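# Kefir, die dritte

Ich hatte ja im Oktober geschworen, dass ich mit dem Fermentieren aufhöre. Der Ingwerkäfer war mir damals im Schrank hochgegangen, und wer schon mal klebriges Zeug aus einer Besteckschublade gekratzt hat, weiß, wovon ich rede. Tja. Seit zwei Wochen steht wieder ein Glas auf der Arbeitsplatte, diesmal mit Milchkefir, und ich bin schon wieder komplett drin! 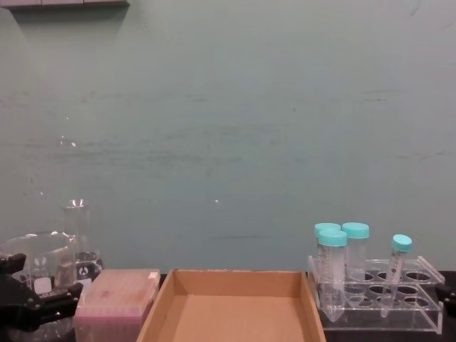
Schuld ist Sarla. Sie hat mir nach dem Chor ein Marmeladenglas in die Hand gedrückt, unten drin so ein kleiner Klumpen, der aussah wie zu lange gekochter Blumenkohl, und gesagt: »Füttern, nicht vergessen.« Mehr Anleitung gab es nicht. Ich also nach Hause, Milch drauf, Küchentuch drüber, Gummiband drum, und dann alle paar Stunden gucken gegangen wie bei einem Hefeteig (bringt natürlich nichts, macht aber Spaß).

Der erste Ansatz war ehrlich gesagt mäßig. Sehr dünn, und er roch ein bisschen nach Kellertreppe. Den habe ich weggekippt und mich geärgert, weil es die gute Milch vom Hof war. Beim zweiten habe ich das Glas neben den Heizkörper gestellt, was für die Knollen wohl wie ein Wellnessurlaub war, jedenfalls hatte ich am nächsten Abend oben eine dicke Schicht und unten fast klare Molke. Zu lange, zu warm. Habe ihn trotzdem getrunken. Sauer! Mein Mann hat nur am Glas gerochen und ist wieder ins Wohnzimmer gegangen.

Jetzt beim dritten Mal bin ich vernünftiger. Das Glas steht im Flur auf der Kommode, da ist es kühl, aber nicht kalt, und ich siebe morgens vor der Arbeit ab. Plastiksieb, weil Sarla bei Metall so ein Gesicht macht. Ob das wirklich stimmt mit dem Metall, da gehen die Meinungen im Netz weit auseinander, Edelstahl soll ja völlig in Ordnung sein. Ich mag aber keinen Streit im Alt.

Geschmacklich bin ich richtig zufrieden. Er prickelt ganz leicht, ist cremig und hat diese Säure, die ich von gekauftem gar nicht kenne. Pur trinke ich ihn am liebsten zum Frühstück. Am Wochenende habe ich außerdem die Hälfte der Buttermilch in meinem Pfannkuchenrezept durch Kefir ersetzt, und die sind so fluffig geworden, dass ich gleich noch eine Ladung gemacht habe. Brot damit steht als Nächstes an, wahrscheinlich Roggen mit etwas Kümmel.

Das Problem ist nur: Die Knollen wachsen. Aus dem kleinen Klumpen ist ein ziemlich großer geworden, und ich kriege bald mehr Kefir, als zwei Leute trinken können, von denen einer nicht mitmacht. Indira hat schon welche bekommen, Saranya überlegt noch. Wer in der Nähe wohnt und auch möchte, schreibt mir einfach unten in die Kommentare. Bitte ein sauberes Schraubglas mitbringen, meine sind alle mit Kefir voll.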